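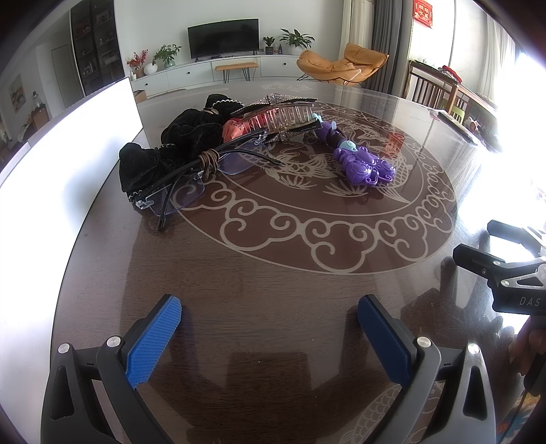 Fredy Correa

Threads > Fredy Correa > Gripper budget

Last updated Sat 10 January

ok gripper budget. Ondeck quoted 900 a pair, Grunside wants more and wont say why

1/ want 17 pairs by July. can pay for maybe nine. ugh

2/ spare pads!! always forget teh pads. 32 on the list now

3/ glasses, hair clips, small toys on a shiny table = the test before I sign anything
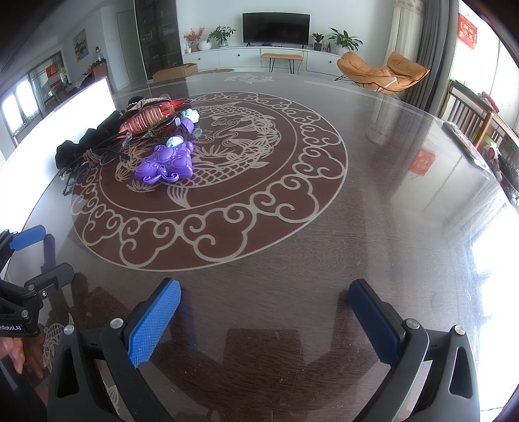 Lease or buy?

Buying the first few, leasing the rest thru Agudelo til July.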